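Print this page | E-mail this page

Module handout: Safe practice in robotic disassembly
January - Skandus course team

Part 4. Working rules for the cell

The rules below apply to all practical work on the Cengate line. They are course rules and sit on top of the risk assessment, which each group must have read and signed before its first session.

4.1 Isolation. A computer is unplugged from the mains before it enters the cell. Press the power button with the lead out, then wait 40 seconds. Power supply units are never opened, by hand or by the arm. They leave the case whole and go to the Hordiienko store.

4.2 Speed. In teaching mode the tool may not exceed 200 mm/s. The limit for automatic running with the guard closed is 400 mm/s. Do not raise either figure to make up lost time.

4.3 Force. Set the contact limit before the first approach, and set it for the part being handled. A limit suited to a drive cage will damage a processor socket. If the limit trips, stop, back off along the approach line and find the cause. Repeating the move with a higher limit counts as a fault in the assessment. 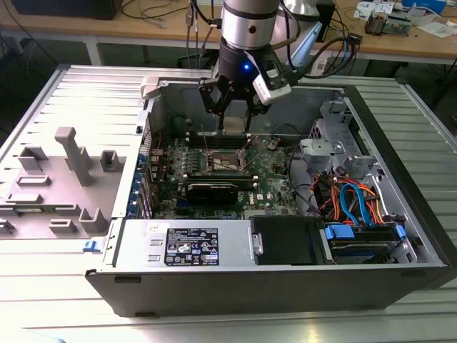

4.4 Approach. Enter an open case from above wherever the layout allows. Side moves inside the case are made only above the height of the tallest part, with cables counted as parts. Loose cables are the most common cause of a snag, and vision models trained on tidy cases tend to miss them.

4.5 Covers and panels. Side panels are taken off by hand before the cycle starts. Place them outside the planned path or enter them in the model as obstacles. The second option is preferred - the planner then knows about them.

4.6 Records. Log each stop with the step number, the part and the force reading. The Jonberg template holds 400 lines. Start a new file when it is full and do not overwrite old entries.

Reading for Part 5: ISO 10218, both parts, with attention to the clauses on stopping functions and on reduced speed. Bring your log file to the seminar.

Print this page | E-mail this page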